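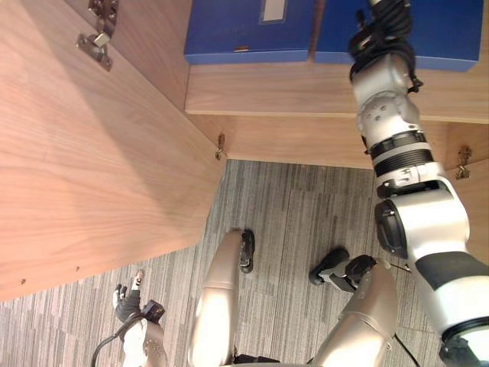 Low cabinet tips, for comparing hands and arms

Same cabinet, same boxes for every hand you try. Swap the box halfway and your numbers are junk. Ask me how I know.

Door all the way open before the arm goes in. Half open and the elbow finds it every time.

Cables. Tie them back at the wrist AND at the elbow. One tie only and the slack ends up in front of the fingers. Velcro, no zip ties, you will be redoing it.

Hinges: check the screws at the start of the day. A loose door sags and then you are testing the door.

Grip tape on the fingertips helped the Pravel hand a lot on smooth plastic. Did nothing for the Brurnent, dont bother. Brurnent is better in narrow gaps though, thinner fingers.

Closing speed at 70 percent for both. Full speed knocks the box back before the thumb gets there.

Head camera loses the fingertips once the arm is up on the shelf. Jagadeesh Kaimal tilts his down 2 more degrees, works for me too. Shiny door = glare, so lock the exposure.

Write down which controller build you ran. I had good pulls on 2,842 and bad ones on 2,849 and spent an afternoon blaming the hand.

Carpet: feet creep on it. Mark the heels with tape and re-check between runs, not just in the morining.

Wrist swap notes next, when I get to it.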